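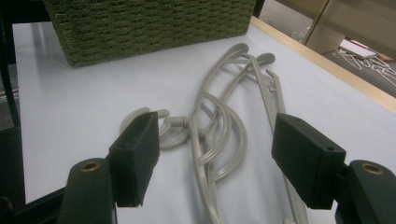
Section 6: Hangers

Read this section before you assign any closet chore to your Toltine. Hangers are the second most common reason owners call the help line (the first is stairs, see Section 11), and most of those calls could have been avoided by reading as far as Step 4.

6.1 What the machine can and can't do

Your Toltine can pick up a single hanger that lies flat on a table with clear space on every side. It can carry that hanger to a rod and put it on the rod. It can do this all afternoon without complaint, which puts it ahead of most members of the household.

It cannot yet be trusted with a heap. A pile of hangers is hard for a machine because every hanger has a hook and every hook has found a friend. Lift one and you have lifted four. The software sees a lot of curved arms crossing over each other and has to decide which piece of curve belongs to which hanger, and in a pile of one color it guesses. A child of six guesses better. Our test lead, Hefin Jarman, keeps a record of these things, and by October the Untangle routine had been run 568 times on his bench. He has asked us to describe the results as "mixed."

Untangle is therefore supplied as a trial feature. It is switched off when the unit leaves the factory.

6.2 Before you start

You will need:

A table with a plain, light top, at standing height
A basket or bin for finished hangers
2 foam finger pads, fitted (see Section 3.4)
Time

Note: Smooth plastic hangers need the foam pads. Bare fingers slide along a rounded arm until they reach the hook, and then they pull. Owners who skip the pads usually write to us about broken hooks.

Note: Wire hangers are not supported in this release. If you own both kinds, keep the wire ones off the table. The unit will try to include them if it can see them, out of what we can only call optimism.

6.3 Setting up the table

1. Clear the table of anything you would be sorry to see picked up.

2. Set the basket at the back, well away from the pile. A basket placed too close gets treated as part of the problem.

3. Put the hangers down in the middle. Do not drop them from a height. Start with a small heap and work up over several days as your confidence grows, or doesn't.

4. Spread the heap by hand until you can see table between most of the arms. Yes, this is a good part of the job you bought the machine to do. We are working on it.

5. Take out any loose parts, such as a hook that has come off its hanger. The unit will count a loose hook as a whole hanger, carry it to the rod, hang it there, and report success.

6. Check the light. Strong side light throws shadows under the arms, and a gray shadow next to a gray hanger looks to the camera like a second hanger. Close the blind or switch on the overhead lamp.

6.4 Running Untangle

1. In the Skundow app, open Chores, then Closet, then Trial Features.

2. Turn on Untangle and accept the notice. The notice is long. Legal wrote it.

3. Tap Look. The unit will study the table and mark the hanger it plans to take first. This can take up to 2 minutes. It is not frozen. If the marked hanger is underneath three others, tap Look Again.

4. Tap Start and step back to arm's length. Its arm, not yours.

5. Watch the first lift. A good lift brings up one hanger by its long straight bar. If more than one comes up, the unit should stop, shake gently, and lower the lot back down.

6. If it shakes more than 2 times on the same lift, tap Pause, take the hanger from the fingers yourself, and pull it free. Tap Continue. The unit will log the hanger as its own work. There is no setting to change this.

CAUTION: Do not reach into the pile while the fingers are closing. The pads are soft but the motor behind them has no opinion about what is between them.

CAUTION: Never tug against a hanger the unit is holding. It will match your pull, and plastic hangers fail suddenly. Use Pause, then Release.

CAUTION: Keep sleeves, scarves and lanyards away from the table. To the camera, cloth near a hanger is laundry.

6.5 If something goes wrong

The unit lifts the whole heap.
Tap Lower. Spread the heap out more and go back to 6.4, step 3.

The unit will not pick up anything.
It can't tell where one hanger ends. Add space between them, or turn the heap a quarter turn. Turning works more often than we can explain.

The unit keeps going for something on the floor.
Set the work area to Table Only in the Yorath settings page. Then pick up whatever is on the floor.

The unit says "Done" with hangers still on the table.
They are touching, and it has decided they are one large hanger. Separate them and tap Start.

6.6 How long it takes

Owners ask whether this is faster than doing it by hand. It is slower. If you need shirts hung before guests arrive, do it by hand and let the unit carry the basket, a job it does well.

The newer Humska fingers, with a thinner tip for getting in between crossed arms, are in testing and will fit your present wrist mount. Go to Section 7 for folding towels. Section 8, fitted sheets, has been left out of this edition.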